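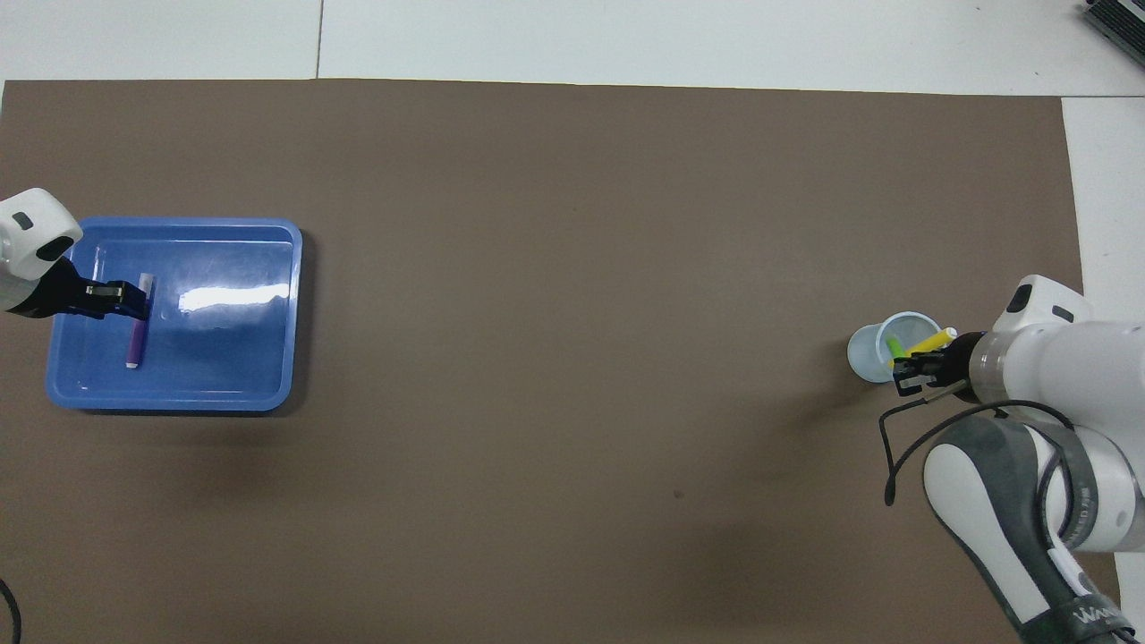

May 23, 2023
Posted by Kamran Talpur

Itar desk tray, blue. Back in stock at Saltbridge, finally. Glossy finish, rounded corners, raised rim in a lighter blue so pens don't roll off onto the floor. Flat recessed base, wipes clean with a damp cloth. Marker ink too if you get to it the same day, after that no promises.

Wider than it is tall, fits along the back of most desks. Good for markers, glue sticks, keys, mail, whatever. Wipe it dry or it shows water spots, it's a shiny tray.

Markers sold seperately. Purple is in, other colors when the June delivery gets here.

Classroom orders: 21 trays to a carton, we dont split cartons. Over 100 trays call first, those ship from Trullthorpe and take longer. Returns fine if unused, keep the sleeve.

Matching lid is discontinued, please stop asking Bukhari at the counter, he has none under there.

14 shares | 3 comments

Contact us | © Saltbridge | Back to top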